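Stikero (student project)

Stikero is a student robotics project in which members record manual tasks with a pair of hand-held grippers and use the recordings to train a two-armed robot. It is run as a two-semester project course with an attached club, and is open to undergraduates from the second year on. The project was proposed by Khôi Bùi and Thư Hoàng and is supervised by Percy Valderrama. Its software is kept in a single repository named Brarka, and its workshop handbook is in its second edition, dated 2025-04-08.

Contents
1 Background
2 Organization
3 Equipment
4 Recording work
5 Data handling
6 Training and evaluation
7 Mitard Round
8 Known problems
9 See also

Background

The project grew out of a course on robot arm control. In that course, students moved an arm by means of a joystick and saved the joint positions at each step. Bùi and Hoàng argued in their course report that joystick control was too slow for household and office tasks, and that most of the recorded time went into small corrections of the wrist. They proposed that the operator hold the gripper directly and that the arm be left out of the recording stage altogether.

The first pair of grippers was built during the break between semesters. The fingers closed unevenly and the pair was used only for bench tests. A second design, drawn by Quang Trương, replaced it and remains in use with minor changes. The name Stikero was taken from the label on the first parts box and has no further meaning.

Organization

Members are divided into two groups. The recording group plans tasks, operates the grippers, and checks each recording on the day it is made. The training group maintains Brarka, prepares data sets, and runs the robot trials. Students in the course are expected to serve one semester in each group. Club members who are not enrolled in the course may stay in one group as long as they like.

Thu Quan has led the recording group since the second design came into use. The group lead approves the task list, assigns operators, and decides when a worn part is to be replaced. Credit in the course is based on a logbook, a written report, and a short oral defense. The number of recordings made by a student is not graded, a rule introduced after early members hurried their work toward the end of the semester.

Equipment

An operator holds one gripper in each hand. Each unit has a pair of curved fingers and carries a cube with square black-and-white markers on its faces. The position and angle of the gripper are computed from the markers that a head-level camera can see. Several faces are marked so that the unit can still be located when the wrist turns. Cables run from the grippers, and operators are taught to keep them clear of the feet before standing or turning.

The finger pads are treated as consumable parts. The handbook calls for a check of the pads, the cube mounts, and the cable ends before each session. A marker that is scratched, bent, or lifting at a corner is replaced, and the calibration is repeated for that unit only.

Recording work

Recording is done in ordinary rooms, with the furniture left in place. The handbook gives two starting positions, standing and seated. In both, the operator begins with the grippers low and in front of the body, where the markers face the camera, and holds still until the software reports that both units have been found. The operator then carries out the task at a normal pace and returns to the starting position.
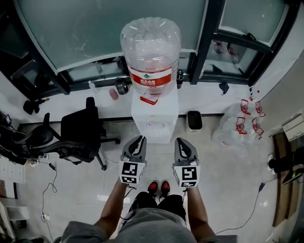
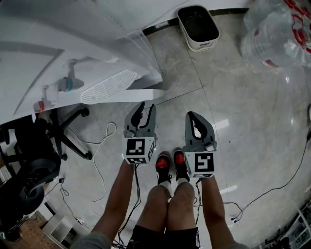 A recording that lacks a clean start or a clean end is discarded, even if the task itself was carried out correctly. Operators may not speak to a second person during a recording, as early tests showed that they tended to turn the head away from the work. A session is limited to 44 minutes, followed by a break, and an operator may complete no more than two sessions in a day.

Tasks are written as one-line instructions with a defined end state. "Move the cup to the shelf" is accepted; "tidy the table" is not. Each task is recorded by at least two operators of different height, because the view from the head changes considerably between them.

Data handling

Recordings are copied to the project server at the end of each session. A script in Brarka rejects any file in which either gripper is lost for more than 5 consecutive frames. Files that pass are viewed once at double speed by a member other than the operator, who marks the start and end of the task and enters a short label.

The data set used in the current handbook contains 149 accepted recordings. Rejected files are kept for one semester and used to teach new members to recognize faults. Operators sign a consent form, and recordings in which a passerby can be identified are deleted.

Training and evaluation

The training group converts gripper positions into target positions for the robot's two arms. Motions that the arms cannot reach are removed at this stage. The remaining data are used to train a separate model for each task. Trương's report compared this arrangement with a single model for all tasks and found the separate models easier to debug, though more work to maintain.

A trial is counted as a success only if the end state in the task description is reached without help. Partial success is noted in the logbook but does not enter the result.

Mitard Round

The Mitard Round is an internal competition held in April. Teams of two receive a task they have not seen before and have one day to record it, train a model, and run the robot. Scoring is based on completed trials, with a deduction for every recording rejected by the script. The winning team chooses the first task of the following semester.

Known problems

Tracking is lost when one gripper passes in front of the other, and operators must plan two-handed tasks with this in mind. Shiny surfaces and strong overhead light can also reduce marker contrast. Hoàng has tested matte marker sheets, which improved detection but wore out faster at the edges.

A further limit is the lack of force measurement. The recordings show how far the fingers close but not how hard they press, so soft objects are often crushed or dropped in trials. A force-sensing finger, known in the project as the Górecki finger, has been drawn but not built.

See also

Brarka (software)
Mitard Round
Imitation learning
Fiducial marker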